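Speaker notes: carburetor setup on single-speed kart engines
Leanne Bickerstaff, Brirnlow Kart Club technical evening
4 Feb 2022
3 min read
14 shares | 2 comments

Slide 1. Scope. Single-speed, air-cooled and water-cooled. Gearbox classes are a separate talk. Assume the audience can strip a carb already.

Slide 2. Start with pop-off pressure. Pressurize slowly, needle wetted, three readings, discard the first. If the second and third differ, check the needle seat before touching the spring. Pass the gauge round.

Slide 3. Lever height. Flush with the body unless the builder's sheet says otherwise. High lever: rich off the corner, slow to clear. Low lever: hesitation on initial throttle. Both get misread as a low-speed needle fault.

Slide 4. Air density. Read the gauge in the shade, away from the awning heater. Log it before each session. Density is rarely the same at warm-up and at the final. Show the November log from Zanell, 29 sessions. Point out the two rows where the driver came in and asked for a richer needle when the density had already dropped.

Slide 5. Needles. Change one at a time. Move the high-speed needle in small steps and write the position down before leaving the grid. Do not chase a single fast lap.

Slide 6. Water temperature. Target 50 on our engines, with up to 80 percent of the radiator taped on a cold morning. Tape comes off in strips, top first. (Question came up last year about curtains: fine, same principle.)

Slide 7. Clutch engagement and jetting. An engine that bogs at pickup may have nothing wrong with the carb. Check engagement speed on the logger first. Kobori overlay here, left trace before service, right trace after.

Slide 8. Rebuild interval. Diaphragms and gaskets every second meeting. Pump side and metering side together.

Questions. Keep the Zerkeo sheet open for needle positions. Hand out blank log pages at the door.

Related
Reading a plug after a full-throttle cut
Chain alignment with a straightedge
Rear axle stiffness in the wet
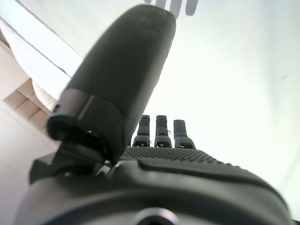 Technical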